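2020-11-02
Bench notes, hand-held gripper evaluation. Kit on offer from Prydderch, quote reference 579.

Aim: decide whether the hand-held two-finger units are good enough to record tidy-up demonstrations that the Wotness arm can learn from. Mostafa Helmy wants a yes or no before the trial terms lapse. Trial is 60 days from delivery.

Setup. Two units, one per hand, sensor module on top, cable run up and over the forearm. The cable wants slack at the shoulder or it pulls the module back when you reach forward. I taped it at the elbow for the first takes and took the tape off again, too stiff. A velcro loop on the upper arm works. Ordered more loops on the Zillo account.

Surface. Moved off the bench to soft bedding. On the bench everything sits flat and the jaws always come in at the same height, so the data looks better than it should. Bedding gives way under the toy, the fingers dig in, and the operator has to correct. The Wotness arm will meet the same thing in a house.

Objects. Mixed toys, hard and soft, some see-through. Storage box at the back as the drop target. Task is pick, carry, release into box, either hand, operator's choice of order.

Results so far:

Hard plastic, ribbed or knobby: fine. Pads hold without much squeeze.

Rubber: holds well, releases badly. The pads stick slightly and the toy turns as the jaws open. Trinidad Salcedo suggests opening slowly over the box and letting it drop a short way. Better, but it adds time to each take. Dusting the pads with talc also helped and I don't want to do that on a loan unit.

Translucent soft toys: grip is fine, tracking is the worry. Position estimate jumps when one of these fills most of the view close up. Seen in 5 takes. Saved them under "jumps" on the Nemik drive, please don't clean that folder.

Thin items: jaws close fully and there is still some play at the tips. Asked Prydderch whether the pads come in a thicker version. No reply yet.

Two-handed takes are harder than the brochure suggests. When both units work close together the one nearer the body gets in the way of the other, and the operator starts taking turns without meaning to. Turns are usable. Overlapping motion was what we wanted, though, and I have 7 clean takes of it, all from Trinidad, who has had more practice.

Fatigue: wrist gets sore before the battery runs down. Handle angle is fixed. Would score this against them.

Calibration held overnight – I expected to redo it. Checked against the printed board this morning, within the tolerance on their sheet.

Price is per pair, pads counted as spares after the first set. Support terms are vague on firmware updates. Mostafa to ask for that in writing.

To do: repeat the translucent set with the lamp moved off to the side. Try a left-handed operator. Compare against the June recordings made by guiding the arm directly, same task, and look at the time per pick.

Leaning toward keeping one pair past the trial, pending the pad answer.
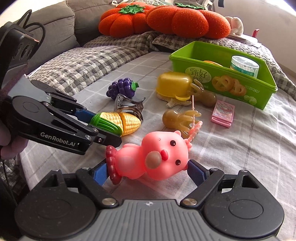 Can the demonstrations be used on the Wotness arm without collecting any data on the arm itself?
Partly: the hand paths carry over, but its jaws open at a different speed, so a short set of takes on the arm is still needed to set the grip and release timing.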